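Keeping Smoked and Cured Meats: Notes for the Home Kitchen
Gakthorpe Household Extension, Kitchen Leaflet 22

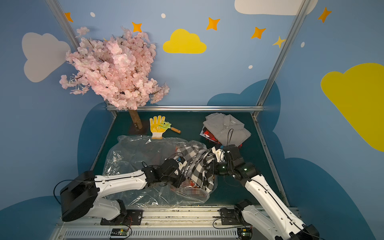 Onyekachi Obi writes that a side of bacon smoked in October was sticky on the surface within days, and asks whether it was wrapped too early. That is the likely cause. Meat sealed while still warm gives off moisture inside the wrapping, and the surface softens.

Cooling
Set hot-smoked pieces on a wire rack until the steam has gone, then refrigerate them uncovered until cold throughout. Do not leave them at room temperature for more than two hours. Large cuts cool faster when divided.

Wrapping
Use butcher paper for pieces to be eaten within 3 days. For the freezer, wrap tightly in plastic film, press out the air, and add a second layer of foil or freezer paper. Label each package with the contents and the date of smoking — the date of purchase is of little use later.

Freezing
Freeze in portions suited to one meal. Bacon and ham lose flavor sooner than plain meat because of the salt, and are best used within a month or two. Thaw in the refrigerator, on a plate with a rim.

Discarding
Any piece that is slimy or smells sour should be thrown away. Trimming does not make it safe.

Readers who cure with the Nwankwo dry method should also consult Leaflet 127, which covers rinsing and resting times. Printed copies of both leaflets are kept at the Sutodia office.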